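Section 5: Sorting snacks into the shallow box

Read this section after you have put the Solau storage set together (Section 4). It covers the shallow box only. For the deep box and the lidded tin, see Section 6.

The shallow box is meant for individually wrapped food: biscuits, small cakes, wrapped bars, packets of crisps and the like. It has low walls, so the packets can be seen and picked out easily, but they can also slide over the side if the box is carried carelessly. It is not meant for loose food, opened packets or anything that needs to be kept in a fridge.

5.1 Before you start

You will need:

The shallow box (part 3880)
A flat book or piece of stiff card that fits inside the box
The snacks to be sorted
A dry cloth
A pen and the sheet of blank labels (part 791)

Choose a place with enough room to spread everything out. A table is best. A made bed will do if the blanket is pulled flat first, but remember that a soft surface gives under the box and it may tilt while you fill it.

Caution: do not sort food on a bed or sofa if any of the packets are split. Crumbs and oil are hard to get out of a thick blanket.

5.2 Laying out

1. Wipe the inside of the box with the dry cloth. Do not use a wet cloth on the Solau box, as the corners take a long time to dry.

2. Set the box down with one long side facing you.

3. Lay the book or card flat in the bottom. This gives a firm base and lifts small packets a little, so they are not lost against the walls. A child's picture book with a shiny cover works well and wipes clean. Do not use a book you would mind getting marked.

4. Tip the snacks out in front of the box. Spread them with your hand until none are hidden under the larger packets.

5. Pick out any packet that is torn, blown up tight like a balloon, or leaking. Put these aside and do not place them in the box.
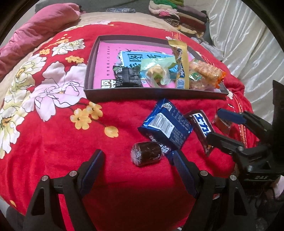

6. Turn over the larger packets and look for the date. It is often printed near the barcode or along a crimped edge, and on small packets it may be very faint. Hold the packet to the light if the plastic is shiny.

7. If a small packet has no date of its own, it probably came out of a multipack. Check the outer bag if you still have it. If you do not, write the month you bought it on a blank label and use that. For example, a cake bought in May is marked MAY.

Note: labels stick best to a flat part of the wrapper. They come away from crinkled ends within a few days.

5.3 Filling the box

Work in this order. It is quicker than it looks, and the second time you will not need the instructions.

1. Long, narrow packets go in first. Lay them along the far wall, one behind the other. If a bar is too long to lie flat, rest one end on the wall for now and move it to the deep box when you have finished.

2. Flat packets go in next, on top of the book. Let them overlap like roof tiles, with the name of each one showing.

3. Soft cakes and pastries go in after that. Keep them to one end and do not put anything on top of them. A flaky pastry in a clear bag will break up under even a light packet.

4. Crumbly biscuits go at the other end, standing against the wall if there is room.

5. Large, puffy packets go in last, or not at all. One big packet can take up half the box. If you have more than one, keep them in the deep box.

Caution: do not press packets down to make them fit. The seals on thin wrappers open easily, and food that has been open to the air for a few days should be thrown away.

Do not fill the box above the top of the walls by more than one layer. If the snacks start to slide down the front, take out the last few you put in and start a second box. 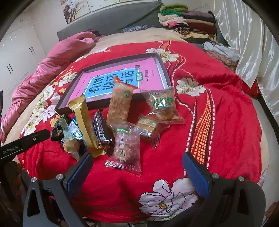 5.4 Snacks with labels you cannot read

Mixed bags often include snacks from several countries, and the wrapper may not be in a language you know. Sort these by shape and by what you can see through the wrapper. Do not guess at the ingredients.

If anyone in the house has an allergy, keep packets you cannot read in a separate box until someone has checked them. Coconut, peanut, sesame and milk are all common in small biscuits and pastries and cannot be told apart reliably by colour.

Note: translation programs on a telephone can cope with most printed labels, but they struggle with tiny pale letters on a shiny background. Flatten the wrapper and try again before giving up.

5.5 Moving and storing the box

1. Lift the box with both hands, one under each short end. Do not lift it by one wall.

2. Keep it level. The book inside will slide if the box is tipped, and it will take the snacks with it.

3. Put the box on a shelf or in a drawer at least 20 cm deep. Keep it away from radiators, cookers and sunny windows. Chocolate coatings turn white and soft in a warm room.

4. If you are using the Famance shelf insert, slide the box in with the long side facing out. The box will not fit the older Jomero insert, which is narrower — check the size printed underneath before you force it.

5.6 Looking after the box

Empty the box once a month. Take the book out, shake the crumbs from between the pages and wipe the cover. Check the dates again while everything is out and move anything with a short date to the front.

If oil has got on to the box itself, rub it with dry kitchen paper, then with a barely damp cloth, and leave the box on its side until dry. Do not put it in a dishwasher.

5.7 Common problems

The packets keep sliding to one end.
The box is not level, or the book is too small for it. Use a larger book, or put a folded tea towel underneath.

The walls bow outwards.
The box is too full. Remove the large packets first.

Labels will not stick.
The wrapper is greasy or dusty. Wipe it and use a fresh label. Spare sheets can be ordered from Aquino with the form at the back of this guide; please quote part 791.

The box smells of food after it has been emptied.
Leave it open in a dry room overnight. If the smell remains, look under the folded edges for crumbs.

Guide revised December 2022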